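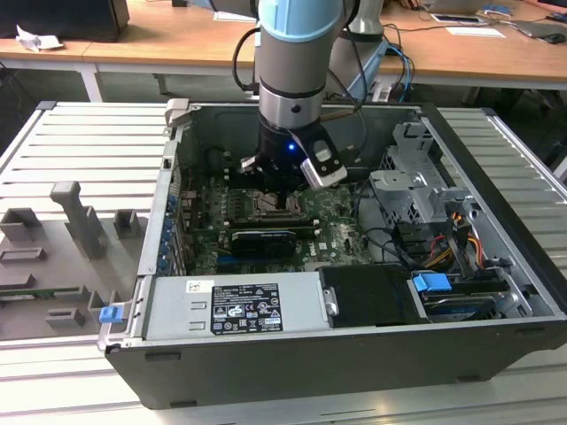
Plovura Thermal Paste, 2 g Syringe

Plovura is a gray, non-conductive thermal paste for desktop and laptop processors. It is made by Fernen and sold in a 2 gram syringe with a screw cap. One syringe is enough for around 7 desktop processors, or more if you mostly work on laptops.

It stays soft in the syringe and spreads under the pressure of the cooler, so a spatula is not needed. There is no curing time. The computer can be turned on as soon as the cooler is screwed down and the fan is plugged in.

What you get
Syringe, 2 g
Spare cap
Two cleaning wipes, individually sealed

How to apply
Turn the computer off, unplug it and let the old cooler come loose with a gentle twist. Do not pull straight up -- old paste can hold hard enough to lift the processor out with the cooler. 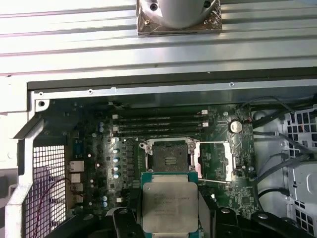 Wipe the old paste off both surfaces until the wipe comes away clean. Put a dot the size of a small pea in the middle of the processor. Lower the cooler straight down and tighten the screws a little at a time, going corner to corner.

Large processors do better with a thin X than with a dot. If paste squeezes out at the sides you have used too much. It will do no harm, but use less next time.

Storage
Keep the syringe capped, at room temperature, tip down. Once opened it should be used within two years. Paste that has gone dry or crumbly should be thrown out.

Which one to buy
Plovura is meant for ordinary office and home machines. For overclocked systems we suggest Emosico, which carries heat better but is thicker and harder to spread. Shops that service a lot of machines can order the 39 g Plovura tub.

Shipping
Orders leave our Meesuk warehouse the next working day. Opened syringes cannot be returned.

41 shares
3 comments

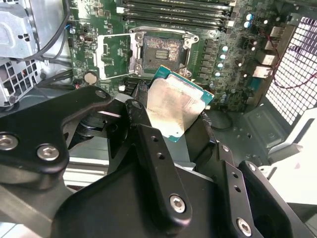
Sandro Gentile: Does this come off with plain rubbing alcohol once the two wipes are gone? The last brand I used smeared everywhere.

Fernen Support: Yes, alcohol and a lint-free cloth will do it.

pkd_repairs: Good paste for the price. Wish the tub came with a spatula -- I end up refilling old syringes from it.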